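Water heater relief valve drips after new pressure regulator

Posted in Plumbing, Poltholm homeowners board

Kragh
The town replaced the water main on our street in November and the pressure at my outside tap went up to 100 psi. I had a regulator put in where the line enters the basement. Since then the relief valve on the water heater drips for a while after every long shower. The heater is a 50-gallon gas model, nine years old. I changed the relief valve once already ($182 with labor) and the new one does the same thing. Is the regulator bad?

4 replies hidden, 3 shown

Nolotwood
Probably not the regulator. Most of them act as a check valve, so water can't push back into the main the way it used to. When the heater fires, the water expands and the pressure climbs until the relief valve opens. You need an expansion tank on the cold side, between the regulator and the heater.

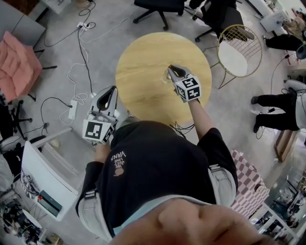 Set the air charge in the tank to match your house pressure before you install it. Use a tire gauge, and do it with no water in the tank. If the house is at 60 psi, the tank gets 60 psi. Strap the tank to the wall if it hangs sideways, as a full one is heavy and will strain the fitting.

voron_basement
Mine did this too. I just put a bucket under it.

Poltholm Pete
Don't do the bucket, and never cap the pipe. Buy a gauge with a second red needle that stays at the highest reading, screw it on the laundry tap and leave it overnight. If the needle goes way over your normal pressure, it's expansion and the tank will fix it. If pressure creeps up with the heater turned off and no water running, then the regulator is leaking through and should be replaced under warranty.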